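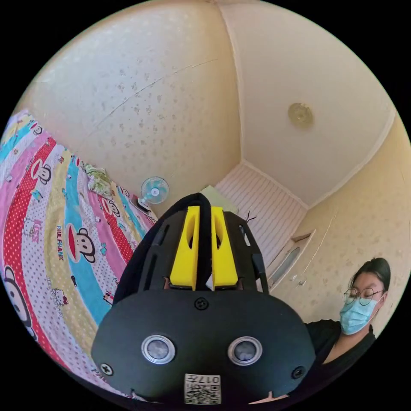

Striped quilt with the monkey faces, pillow at the head of the bed, small fan near the wall.

Bed making in a small room

1. Put the pillow away first, then pull the quilt from the foot side. In a narrow room you can work from one side only, so pull slowly.

2. Diagonal stripes do not show if the quilt is straight. Look at the hem.

3. Wipe the fan grille every 3 weeks. Unplug it before.

4. If dust makes you sneeze, wear a mask while you work at the bed. Roll the sleeves up also.
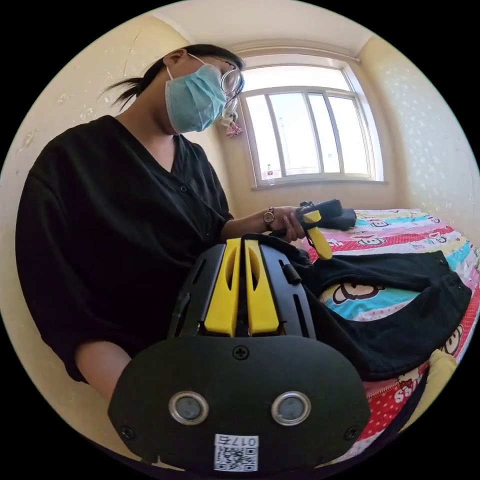
Washing the quilt

Wash printed cotton inside out, in cool water.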